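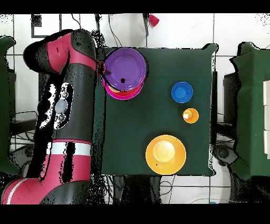 From the Clonden workshop: the church pew job

Jan 14, 2018

Our longest job over the summer was a church pew that had been sitting in a shed at Gruretent for years. The owner's family bought it when the old hall was sold, and it had been moved from house to house with one end missing and the seat split along the grain. She wanted a hall seat with storage for boots, and she wanted to keep the original hymn book rail.

The pew was too long for her hallway, so the first decision was where to cut it. We took the length out of the damaged end, which got rid of most of the split at the same time. The missing end panel was copied from the good one. Khương did the carving on it by hand over 4 days, working from a rubbing, and the owner chose to leave the new timber a shade lighter than the old.

The finish took longer than the joinery. There were at least two coats of dark varnish over an older shellac, and the shellac came away in patches. We scraped most of it back, sanded lightly and put on oil. Please don't take a belt sander to an old pew at home. The rounded front edge of the seat is the part people like best, and it goes in seconds.

The finished seat has two lift-up lids and a shallow tray under the hymn book rail for keys and mail. Total cost to the owner was $2,942, including pickup and delivery. She has asked us to look at a matching mirror frame made from the offcuts. 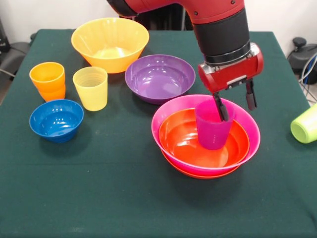 Bench and stool classes

Mercedes Rivadeneyra is running the beginners' bench class again in March. It covers marking out, cutting a simple housing joint, and gluing up a small bench that you take home. There are 7 places and the fee is $200, timber included. Bring ear muffs, closed shoes and a pencil. The stool class will run later in the year if there is enough interest, so put your name down at the front counter if you'd like to be told.

Timber wanted

We are short of old hardwood for repairs, mainly table legs, bed rails and drawer fronts. Painted pieces are fine. We can't use chipboard or anything with borer in it. Drop-offs are at the side door of the Gamomik building. Please ring first if you need a hand with lifting, and don't leave anything outside overnight.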